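Soft groceries get a room of their own in Laradholm

A pretend grocer's opens in the Vieira building in Laradholm this November, with shelves of stuffed food for children to pick up, weigh and pay for with cardboard coins. Trandero, the toy shop behind it, is calling it "a first lesson in the weekly shop". Parents may want to look at the door charge before they agree.

Entry is £6 a child for 85 minutes. Adults who come along pay £5, and they have to come along, as under-eights can't be left.
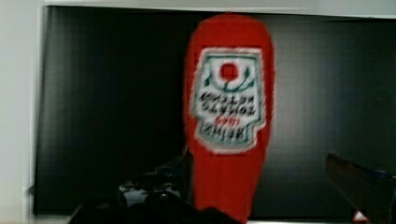
A red ketchup bottle with a white, green-edged label.

The idea is that children learn where things go in a kitchen: bread in the bin, sauces in the cupboard, peas in the freezer. Trandero says there will be 200 pieces to sort. It's a cheerful enough way to spend a wet morning, but most children in Laradholm have a cupboard at home with sauces in it, and opening that costs nothing.

Then there is the matter of brands. Plenty of play food is plain, a felt carrot or a knitted egg. Other pieces carry the full label, and small children know their labels well before they can read them. If the lesson is about shopping, it might be fair to ask who is being taught to buy what. 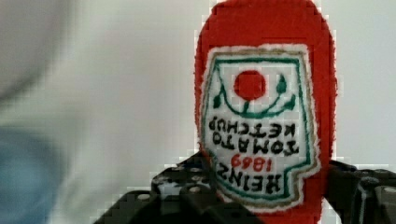

Hoi-yan Lu

The stitching can be good, I'll grant that. A plush ketchup bottle with a red tomato on a green vine, "Tomato Ketchup" in dark capitals, 1869 in red and "Heinz" in big letters is a lot of embroidery for something that will be chewed. Whether it teaches a four-year-old anything about tomatoes is another question.

Trandero's leaflet says soft food play "builds lifelong habits". I asked what that was based on and was sent the leaflet again.

The shelving and the tills have come from Plustov, the Laradholm shopfitters, and will stay up until the spring if bookings hold. The shop couldn't say how many bookings it needs. It did say that every piece in the room will be on sale downstairs, next to the way out.

Sessions start at 10am and 2pm. Places are booked at the Trandero counter, and refunds are not given once a session has begun.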